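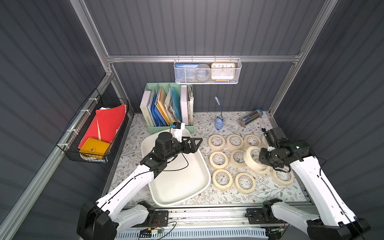

*Rimantas Rozīte*

Speaker notes – consumables on the bench: tape, trays and paper

**Slide 1. Opening (keep to a minute)**

- Title slide is the tape table. Leave it up while people sit down.
- Scope: masking tape and the paperwork that travels with it. Solvents and blades are Selamawit's session.
- Rudcombe store only. Clultari runs a different issue system and I have not audited it.

**Slide 2. The tape**

- Eleven rolls on the table, cream masking tape, lying flat. One is being lifted out of the group.
- Flat is fine for a working day. For storage I want them in a tray, one layer, no stacking on edge.
- White tray at left-centre is empty. Rounded corners, so expect to lose a bit of usable area at each end. Measure the inside, not the rim.
- Point out the hollow cores: you can see the tablecloth through them. A core pushed out of round will catch on the dispenser spindle.

**Slide 3. Issue figures**

- March count: 45 rolls issued, 8 returned part-used.
- Part-used rolls go back in at the front. New stock behind.
- Dagim has the spreadsheet. Do not read out the columns.

**Slide 4. Surface**

- Cloth is a leaf and flower print. Colour is irrelevant, texture is the issue – adhesive edges pick up lint from any fabric.
- Recommendation: tape goes from carton to tray without resting on cloth. Kidus disagrees and may say so. Allow him two minutes.

**Slide 5. Paper**

- Back to the title slide. Green file organizer, back left.
- Folders are grouped by colour to a point: blue together, then orange, yellow, teal. Binder marked WORKSPACE stands with them.
- Loose papers at the far right of the organizer. These should be in a folder. Anything loose for more than a shift gets filed or binned.
- Black mesh basket on the left wall, held on with zip ties. Check ties when the basket is loaded. Replace all three together.

**Slide 6. Actions**

- Obsa: label for the tray, tape only.
- Dagim: reorder point. Current proposal is 8 rolls, to be confirmed with Negash on lead time.
- Me: one-page layout for the Clirner bench, same organizer position.

Questions. If asked about tape width, refer to the stock list – I don't have it in the deck.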